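Bare metal parts bin: paint worn off the floor, worth recoating?

Posted by Henok Adugna

We sort short drilled bars at a bench in the Litville shop. The bars are painted, mostly dark green with a few red ones mixed in. They go into an open gray metal bin with sloping walls, and after a long stretch of use the floor is down to bare metal. It is scratched all over and has cloudy marks that don't wipe off with a dry rag. The far wall is starting to go the same way.

Two things I want to know before August, when the bench is shut down for cleaning. Should I repaint the floor or leave it? And do the cloudy marks mean corrosion?

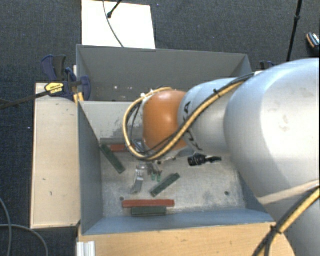
Bin floor and walls, with green bars in place.

The two small round holes in the floor are open. I can plug them if that helps a coating hold.

Ottilie Ammann

Leave the floor bare. Any air-dry enamel will be scraped through again by the bar ends, and the flakes end up on the parts. Paint the walls if you like, since they see less sliding contact.

For the marks, degrease first, then wipe a small patch with isopropyl alcohol on a white cloth. If the patch clears, it was residue. If the cloth comes away brown or orange, you have rust – go over it with a fine abrasive pad, wipe again and apply a thin film of dry corrosion inhibitor. Don't use oil. It will transfer to the bars and collect grit.

Don't plug the holes until you know what they are for. Ours at Prosser are drains, and a plugged bin held wash water for 4 days.

Luzius Hofstetter

just put a rubber mat in it, works fine

Cleiton Lins

A mat is fine if the bars lie flat on it and it doesn't creep. Cut it slightly undersize, because a tight mat lifts at the corners where the walls slope. Ours was cut to 284 mm on the short side and still needed trimming. Choose a matte, light color so dark green parts are easy to see. Take it out at each cleaning and check underneath, as moisture sits there. Otherwise I agree with Ottilie on bare metal.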